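Last tidied up on 29 July 2020. If you have an older copy on a memory stick, please bin it and use this one, as the spellings of several place names have been put right.

# The Hirkthorpe Kitchen Words Collection

Hello, and thank you for opening this file before opening the others - it will save you a good deal of head-scratching later on. What you have downloaded is a collection of words and sayings that people in Hirkthorpe, Mernholm and the farms up towards Dalotden use (or used to use) when they talk about cooking, baking, washing up and generally being in a kitchen.

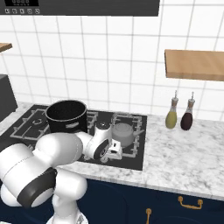
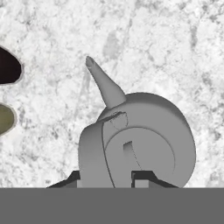
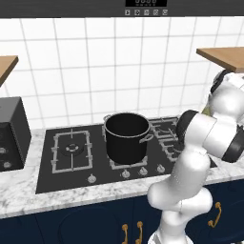 The collection began with my grandmother's recipe book, which I inherited along with her rolling pin and a great many opinions on pastry. I could follow the quantities well enough, but every other line had a word in it that I only half knew. I asked my neighbour Loretta Boateng, who had married into a Mernholm family and had been quietly keeping a notebook of the things her mother-in-law said, and between the two of us we soon had far more than would fit on the back of an envelope. It has been growing ever since.

## What you will find

There are 398 entries in the main file, `words.csv`, one to a row. A second file, `sayings.csv`, holds whole phrases, and it is much scrappier because sayings never come out the same way twice. Both files are plain text and will open in any spreadsheet program you happen to have.

The columns in `words.csv` are these:

| Column | What it holds |
|---|---|
| `word` | The word, spelt as the speaker or their family would spell it |
| `other_spellings` | Any others we met, separated by semicolons |
| `meaning` | A short explanation in everyday English |
| `place` | Hirkthorpe, Mernholm or Dalotden |
| `source` | `spoken`, `letter` or `recipe` |
| `sure` | `2` if two people gave us the word separately, `1` if we only have it from one |
| `notes` | Anything else, sometimes at length, for which I apologise |

If `place` is empty, it means the person who gave us the word had moved about so much that they couldn't say where they had picked it up. Please don't fill these in by guesswork, however tempting it is!

## A few entries to give you the flavour

- **clarten** - to stir something sticky without much hope of it coming right. Mostly said of jam.
- **hobsided** - of a cake, risen on one side only. Mernholm people say **hobslant** and will correct you.
- **thribble-up** - a meal made from three lots of leftovers, although I have been served one with a good many more than that in it.
- **sneck-warm** - of a drink, left standing too long but still just worth finishing.

We had a long and very enjoyable disagreement over *sneck-warm*. Loretta was certain it belonged only to tea, and I had heard it used of soup as a child. The entry now says "drink or soup", and the notes column has both sides of it.

## How the words were gathered

Most came from sitting down with people and letting them talk, usually starting with what they had for tea when they were small. We wrote by hand and typed up the same evening while we could still read our own writing. The rest came from letters, and from recipe cards that families were kind enough to lend us. All the cards have gone back to their owners, so we can't send you copies.

Carol Holroyd checked the spellings and took out every surname, street name and telephone number before anything was shared. She also took out one remark about a sister-in-law's gravy, which I was sorry to lose.

## Things to be careful about

The Dalotden words are thin on the ground. We only managed to get up there in October, when the road was bad, and we came home sooner than we had meant to. Nearly everyone we spoke to was past retiring age as well, so please don't use the collection to work out what younger people say.

I should also mention that Sowerby words were left out on purpose. There are plenty of them, and they are lovely, but they deserve a collection of their own from somebody who grew up with them.

Accented letters sometimes turn to nonsense if the file is opened with the wrong setting. Choose UTF-8 when your program asks.

## Using it

You are welcome to use the collection for teaching, for talks, for quizzes, for tea towels, or for settling arguments at home. If you print any of it, a line saying "from the Hirkthorpe Kitchen Words Collection" would be much appreciated. Corrections and new words are always wanted, and it helps enormously if you can say who you first heard the word from (a grandparent or a school cook, say, with no names needed) and what was being cooked at the time.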